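Teaching Two Arms to Build a Gear Set
Student project report by Lino Testa, Flundau workshop course

When I started in June I thought collecting examples would be the easy part, a bit of driving the arms by hand and then on to the learning. We called the pair Oreo, and I grew very fond of it.
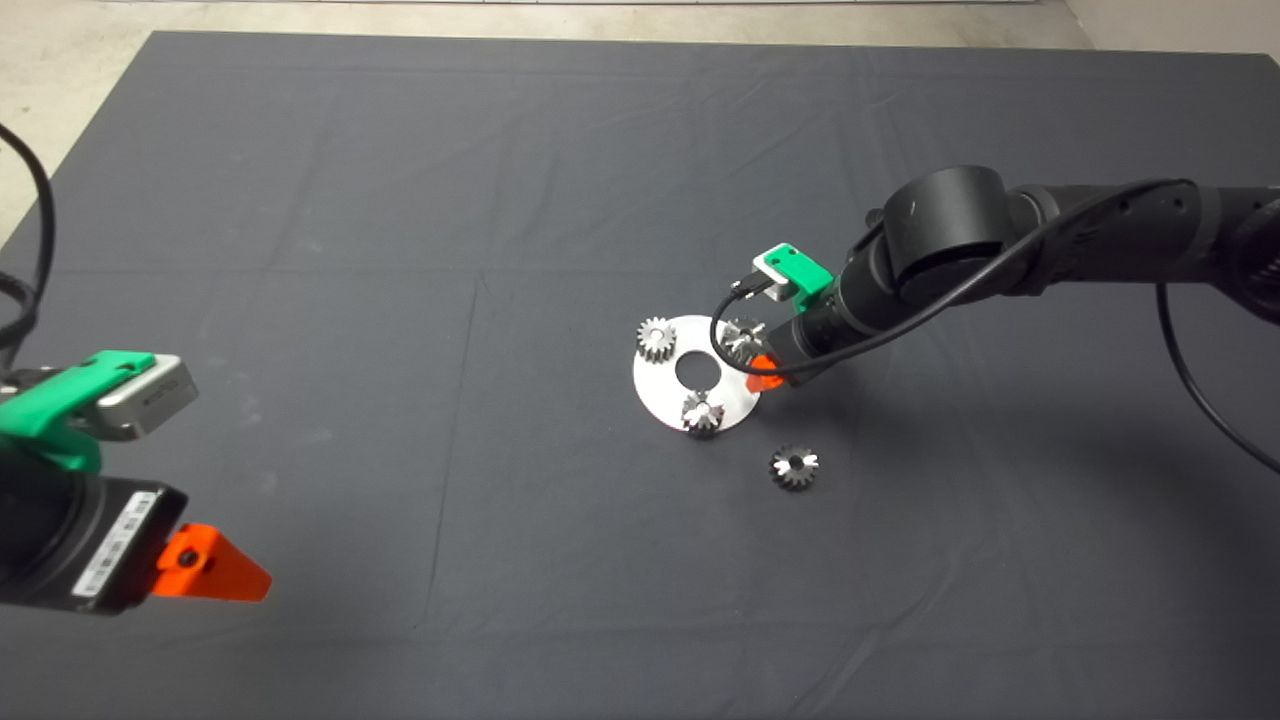 Vol. 2, p. 311

The task is to put the gears onto a round plate with a hole in the middle, on a plain gray cloth. I steered every example myself, and each one was saved with the views from the wrists – those turned out to matter most.

Carrying a gear over the rim of the plate took me the longest to learn.
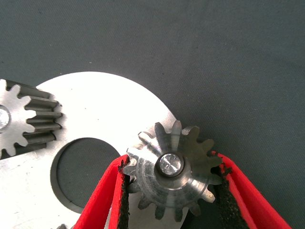

Starting positions

My first 100 examples all began with the gear in the same spot, and the model learned the spot! Bùi suggested moving it before every run, and also saving the approach with the fingers still open.
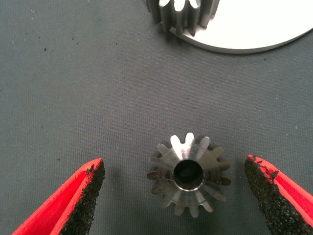

Page last changed: February 2020

After that I kept going, up to 2000 examples in all, sorted in Sterkik, our little labeling program. Runs where I hesitated stayed in – the model needs to see a correction now and then.

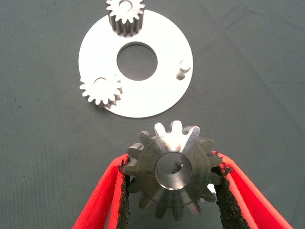 Gear held below the plate, with one peg still free.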